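How Skarow's Arm Learned to Ignore the Window

By Azra Lazarević
March

41 shares | 9 comments

The first version of the policy worked until midafternoon. From opening time to lunch it moved trays, turned valve handles and stacked cups at the rates the team had measured in simulation. At 3 p.m. the success rate dropped by almost half, and by early evening it was back up. The software had not changed between runs, and neither had the objects.

Thulani Ntuli, who leads manipulation research at Skarow, spent several weeks looking for a mechanical cause. His group checked motor temperatures, tendon slack and the calibration between the arm and its wrist camera. All of it was within tolerance. The variable that tracked the failures was exposure. In the afternoon, sunlight reached the side of the building where the arm was installed, and the automatic exposure on the wrist camera darkened everything indoors to compensate.

A fixed camera on a pole can be pointed away from a window. A wrist camera has no such option. It goes where the hand goes, tilts when the forearm rolls, and spends part of each motion looking at whatever happens to lie past the workspace. The learned policy receives those images along with joint positions and has to produce the next short sequence of motions from them. If a third of the pixels are saturated and the rest are underexposed, the policy is working from data unlike anything it was trained on.

The usual remedy is to collect more demonstrations under more lighting conditions. Skarow tried it. Operators recorded 1,022 teleoperated episodes over two months, spread across the day, and retraining on the full set recovered most of the lost performance. It also cost more operator time than the original training set had, and the gain did not carry over when the arm was moved to a different room. The new room had different windows, and the afternoon drop came back at a different hour.

Ntuli's group then asked which parts of the wrist image the policy was using. They masked regions of recorded frames one at a time and measured how far the predicted motion shifted. In a well-behaved policy, the largest shifts should come from masking the fingertips and the object. In Skarow's policy, the background had nearly as much influence as the hand. The network had picked up correlations between the far field and the stage of the task. During training, a certain pattern of bright and dark areas at the border of the image had reliably meant that the arm was at the end of its reach.

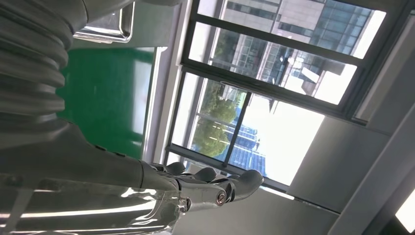
The method the group settled on, called Badeo internally and now in a preprint under the same name, is a training-time change. It adds no hardware. For each training frame, the arm's joint readings are used to compute where the hand should appear in the wrist view. Everything beyond a set distance from the fingertips is treated as far field. During training, the far field of one episode is replaced with the far field of another, taken from a different time of day and a different pose. The motion labels stay the same. The policy sees the same hand doing the same thing against a background that carries no information about the task, and the correlation stops paying off.

A second step handles exposure. Swapping a bright background into a frame shot in dim conditions produces an image that no camera would record, and early policies trained that way learned to detect the seam. Badeo models the response of the camera's automatic exposure and rescales the hand region to match the new background. If the inserted window is bright, the fingers get darker by the amount the sensor would have darkened them. Noise is added to the darkened region in proportion.

Reflections proved harder. A plastic cover on an arm throws back streaks of light that move as the arm moves, and they belong neither to the hand nor to the far field. The group's first mask counted them as part of the arm and preserved them, which left a clue to the original lighting in every composited frame. The current version detects saturated streaks on the near surface and randomizes their position and length. Ntuli describes this component as crude. "It is a rectangle generator with a blur on it," he said. "We tried a proper rendering model and it was slower and scored the same."

The evaluation used 27 tasks in three rooms, none of which appeared in the training data. The baseline policy, trained on the same episodes without augmentation, completed 9 of them at or above the group's threshold, which is eight successes in ten attempts. With Badeo, the count was 18. The masking test was repeated on the new policy, and the influence of the far field fell to a level the group could not separate from noise. Time of day no longer predicted failure.

The remaining tasks failed for other reasons. Several involved thin or flexible objects that the fingers hid from the camera in the last stage of the grasp. Two involved reaching for something outside the initial view, and in those cases Badeo did worse than the baseline. A policy that has been taught to disregard the background has trouble searching it. The preprint reports this result in a short section near the end, and it is the part that outside readers have asked about most.

Drekau, which builds sorting cells for parts warehouses, has been running the code on its own arms since the preprint appeared. Its engineers report a smaller improvement, as expected from sites where the lighting is artificial and mostly constant. Their cells also use an overhead camera, so the wrist view matters less to begin with.

Skarow is now testing a version in which the far field is randomized only after the hand has come within reach of the target. Before that point, the full image is left alone. Early runs have recovered one of the two search tasks. The switch depends on a distance estimate that is itself computed from the wrist camera, and the group has not yet measured how that estimate behaves at 3 p.m.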